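Drollus Home Helper - two-armed mobile robot
Fastham Equipment > Household and light work > Mobile robots

Availability: on order
Sold with: charging dock, two grippers, simulation pack
Extended trial: ask us

I get asked the same thing on nearly every call, so let me start with it. Can it do chores yet? Some of them, in some houses, if you're patient. I've been selling shop equipment for a good while and I'd love to tell you this is the year you stop emptying the dishwasher, but I'd have your return in March and we'd both be annoyed.

What I can tell you is that the Drollus is the first one I've tried that makes a decent go of the boring bits between chores. Everybody wants to see the folding and the scrubbing. Well, the laundry is in one room and the closet is in another, and there's usually a door in the way! A machine that can't deal with doors is a machine that lives in one room, and I've turned down a couple of those for this shop already. 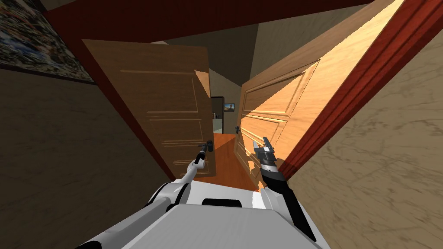
Double doors in the simulation pack, with one gripper by the left door's lever handle.

Doors are what I spent most of my trial time on. Lever handles suit it best. Round knobs are still hit and miss, and I wouldn't buy one today for a house full of them. Double doors are a fun one (well, fun for me) because it has an arm for each side and has to sort out which goes where, and how far to back up the base while it's at it. In our practice set it got through 98 door runs before I stopped to change anything, and the ones it fumbled were mostly slow, fussy fumbles where it let go and tried again. It doesn't yank, which I like.

The simulation pack comes from Giraldo and it's included in the price. You pick a house layout, set the robot a job and watch how it goes before you let the real thing loose near your own trim. Please use it. I know everyone skips this part - I skipped it too, and then spent a Thursday afternoon learning things the pack would have shown me in ten minutes.

What I'd trust it with today:
Opening and closing interior doors with lever handles
Carrying a light basket down a hall
Picking up toys and socks from a clear floor
Bringing parts bins to a bench

What I wouldn't, yet:
Anything with a hot pan
Glassware
Folding fitted sheets (I can't do it either)
Stairs

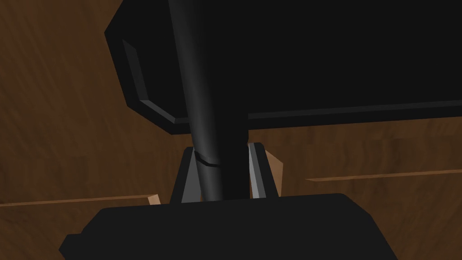
Gripper close-up against wood, from the same simulated house.

The grippers are plain two-finger ones and I've come around to them. Fancy hands look great in a demo, but there's more to go wrong and the spares cost a fortune. Finger pads on these swap out with one small screwdriver. You get a spare set in the box, and Hasance makes a softer pad that fits too, if you mostly want it handling clothes.

On the shop floor it's an easier sell. Floors are flat, the bins are all alike and you can move a bench to suit the machine, which your family won't let you do with the couch. If your job is fetching and carrying all day, I'd put it to work now. For a home, I'd call it a keen beginner - good company for people who like tinkering, and a bit of a chore in itself for people who don't.

Details
Arms: 2
Grippers: two-finger, parallel
Running time: around 6 hours of light work
Spare pads: one set included
Software: Giraldo simulation pack included, updates by download

Ordering and trials
We deliver it, set up the dock and walk your main rooms with you. Measure your narrowest doorway before you call, and tell me what kind of handles you have. If you'd like to see it at the Fastham showroom first, mornings are best, and bring a basket of your own laundry if you want a fair test.

Related: Hasance soft finger pads, replacement charging dock, bench bin set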